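**Folding robot at our laundry: what happens to the folders?**

*posted by teatowel_tyrant, September 13, 2021*

Hello all, hoping somebody who's been through this can put my mind at rest (or not, I'd sooner know!). I've been a folder at a contract laundry for years. We do workwear mostly, so chef's blacks, bar shirts, aprons, that sort of thing. Our biggest customer is Stavesitz, the hotel people, and on a bad day I'll have 218 tops across my table before lunch.

In February they put in a two-armed folding cell from a firm called Grendivero. It has its own white table with walls round it and it does the black stuff only for now. Two of us have been moved from folding to "cell minding", which so far means feeding it, watching it and re-doing what it makes a mess of. 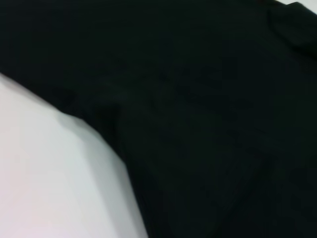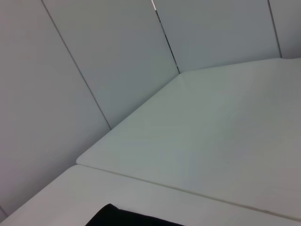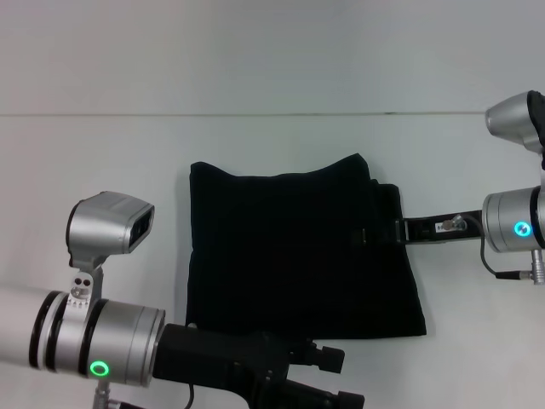

Pay is the same so far, but the piece bonus has gone, and that was worth 42 quid a week to me in a good month. My supervisor says the bonus "doesn't make sense" when the machine sets the pace. Also my shoulders feel better than they have in ages, I'll give it that, but my feet are killing me from standing and I'm bored silly by two o'clock. Has anyone gone from doing the job to minding the thing that does the job? Did you get any say in it? And did you ask for training, or wait to be offered?

---

**pressroom_pat**

Yes, me, at Joubert, only ours was a towel line and not garments. Two things I wish I'd done sooner.

Get the new job written down. I spent five months as a "folder" on paper while clearing faults, filling in the stoppage sheet and showing new starters where to stand. Once we had a proper description it was much easier to talk about money. Our bonus went as well, and what we got in the end was a flat allowance paid to everybody on the line. It was a bit less than the quick ones had been earning and a fair bit more than the slow ones had, so you can imagine the canteen that week. Take your old payslips in with you when you go and ask.

Second, keep your own notes of what you re-fold and why. We had 147 stoppages in the first month, and the engineers reckoned we were loading it badly. My notes had most of them down as collars and thick seams, so they changed the settings and stopped blaming us. Black on black is a pain for a person to see the edges of, never mind a machine, so I'd write down which garments give it grief.

Ask for the training now. I waited to be offered and the places went to the day shift. And ask for a perching stool and a mat! If you're minding you don't need to be on your feet the whole time.

---

**grumbling_appendix**

they'll have you all out by next year. seen it before

---

**Ukum_nights**

Bit gloomy, that! We've had a cell at Ukum for a good while now and I'm still on nights, still moaning. Numbers did drop, I won't pretend otherwise, but it was people leaving and not being replaced, so worth asking your supervisor straight out whether that's the plan.

About the boredom, we swap every two hours between the cell, sorting and packing. It took some arguing because they wanted the "trained" people on the cell all shift. I like sorting best, you get to chat. Do check what your contract says about changing your duties and pay before you sign anything new, and if there's a union rep on site, have a word with them first. Our lot signed and asked afterwards, and it was a right faff getting it changed back.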